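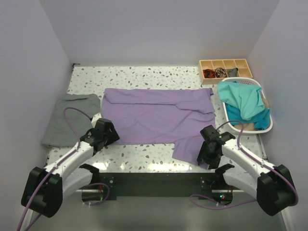 Drima opened its Antoniuk workshop to visitors on Thursday and let its laundry-folding robot do most of the talking. About 30 people came. Several left with the same question they brought: who is going to pay for this?

The company says the two-armed machine needs 2 minutes for a shirt. Satish Lobo, who led the tour, called that "a starting point."
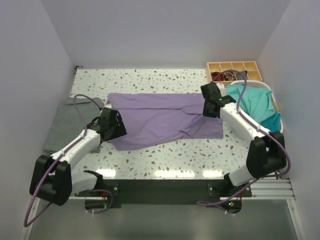
A purple garment on the table at Drima's open day.

Fouzia Kazmi, who runs a laundry service with 12 workers, was not sold. "My slowest folder would be on her third shirt by then," she said. She also wanted to see fitted sheets. Lobo said those are not on the list yet.
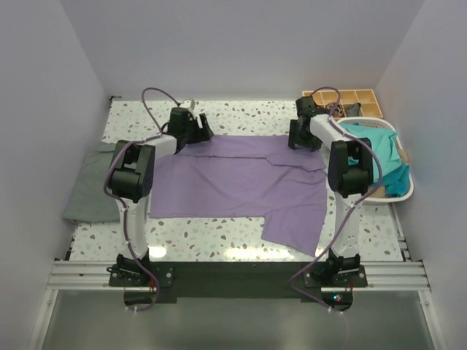 The two arms at work over the purple garment.

Drima would not give a price or name a customer. It promised a trial at a hotel laundry back in June and now says only that talks are going on. Another open day is planned, but no date has been set.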